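Workshop Tips: Software for a Bin-Picking Bench 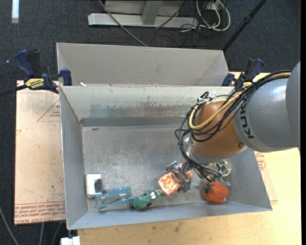

Most of the trouble on a picking bench is blamed on the gripper. In our logs the larger share comes from calibration, stale background models and planner settings copied from another cell. The notes below were collected by Hanne Bundgaard and Kálmán Rácz for people who run a small bench with a fixed camera and one arm. They assume you already have a working driver and can stop the arm from where you stand.

Bin pose

Clamp the bins before you calibrate. A bin that shifts by a finger's width during a run will give you wall collisions that look like planner faults.

Store the bin pose as its own transform, separate from the table. When a bin is swapped, you then update one entry and leave the rest of the tree alone.

Touch off three inner corners with a pointed tool and fit the floor plane from those. Do not fit it from the depth image. Bare metal returns holes and false depth wherever it reflects the lights, and scratched metal does so in patches that move with the camera angle.

Check the pose at the start of each shift by driving to a hover point over one corner. If the tip is visibly off, recalibrate before running anything.

Background model

Capture the empty bin again whenever the lights change. Average 20 depth frames and mark any pixel that drops out in more than half of them as unknown. Unknown pixels should be ignored by the segmenter and treated as occupied by the planner.

Worn walls pick up smears of color. If your segmenter was trained on clean bins it will sooner or later return a mask on a smear. A height filter of 9 mm above the floor plane removes most false masks on the floor. For walls, reject any mask whose points all lie on the wall plane.

Clear packaging

Clear and tinted plastic is the worst case for depth. The sensor often sees straight through the middle of a package and catches only the edges, so the segmenter returns two thin strips where there is one object. Two settings help:

Merge masks that are parallel, similar in length and joined by a region of matching color.
For merged masks, take the grasp height from the edges and ignore depth in the middle.

Yi-chun Tsang keeps a separate class for see-through items with a slower approach speed. It costs a little cycle time. We have adopted it on both benches.

Glossy rounded items

Toy vegetables and similar shapes give a bright spot that moves as the arm's shadow crosses them. Turn off auto exposure. Take the image with the arm parked, then plan, then move. Do not refresh the mask during the approach unless the arm is filtered out of the image.

Grasp ranking

Sample up to 200 candidates per mask. More than that gave us no better picks and a slower loop.

Score clearance to the walls before you score grasp width. A narrow grip in open floor is worth more than a perfect one against a sloping side.

Where two objects touch, prefer the upper one, and subtract points if the fingers would come down on its neighbor.

Record the rejected candidates with the reason for each. When a pick looks foolish, the answer is usually in that list.

Cables and hoses

The planner does not know about your cables unless you tell it. Add a padded capsule around the wrist for the cable bundle and a second for any loop that hangs clear of it. Limit the last joint to the range the hose can follow, and set that limit in the planner as well as in the controller. Zoriana Kravchuk found over 1000 planned paths in the January archive that would have wound the last joint past its cable limit. The controller stopped them all, but every stop was logged as a failed grasp and went into the training set under the wrong label.

Include clamp handles in the collision scene. A plain box around each is enough. Remember to change the box if you mount the clamp the other way up.

Logging

Keep one folder per attempt: image, depth, masks, chosen grasp, joint path, result. Write the calibration version into every folder.

Use separate result codes for planner failure, controller stop, empty grip and dropped item. One code for all four makes the log useless for training.

Edgars Lill has a short replay script that draws the chosen grasp over the stored image. Run it on the last few failures before touching any setting, and change one setting at a time.

Page last checked January 5, 2020. The section on two-bin transfer will be added in February.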